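Progress report, second quarter
Project: Jako surplus meals app
Prepared for the Forsberg fund by the Plolirel project office

Work since the last report has gone mainly into the donor side of the app. Donors can now pay for a full meal, part of a meal, or a standing weekly amount. Part payments were the change most often asked for during the trial. The app holds them in a shared pot and releases an order when the pot covers one meal.

We ended the quarter with 83 households signed up to receive meals, all within the two delivery areas named in the grant. Sign-up is still done through the partner clinics and the housing office. We have kept the phone line open for people who do not have a smartphone, and it takes more staff time than we budgeted for.

Around 2000 meals were delivered in the quarter. Complaints were mostly about late arrival on Monday evenings, when two of the restaurants close early and the rest take on their orders. We have moved the Monday cutoff to 3 p.m. and will report on the effect next time.

Grocery orders, the second part of the grant, are behind plan. The item list is done and the ordering screens are in testing with staff. Households will be able to choose fresh fruit and vegetables as well as dry goods, with a swap option when an item is out of stock.

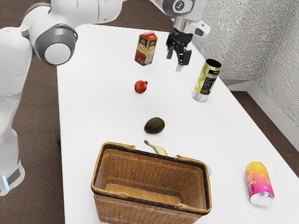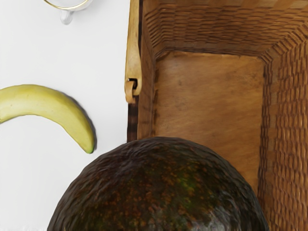

The delay comes from the payment link. Ceremeck, which handles card payments for us, needs a separate merchant account for grocery sales, and the paperwork went back twice for corrections. It is now with their review team. We expect to open grocery orders to a first group of 20 households in September, six weeks later than planned.

Spending is slightly under budget overall. Phone support is over, and driver costs are under because more restaurants are using their own drivers. We ask permission to move the unspent driver money to phone support for the rest of the year. A revised budget sheet is attached.

Next quarter:
- open grocery orders to the first group
- add Arabic and Spanish to the recipient screens
- sign one more restaurant that is open on Monday evenings
- send the household survey by text message and by mail

Contact the project office | © Plolirel | Back to top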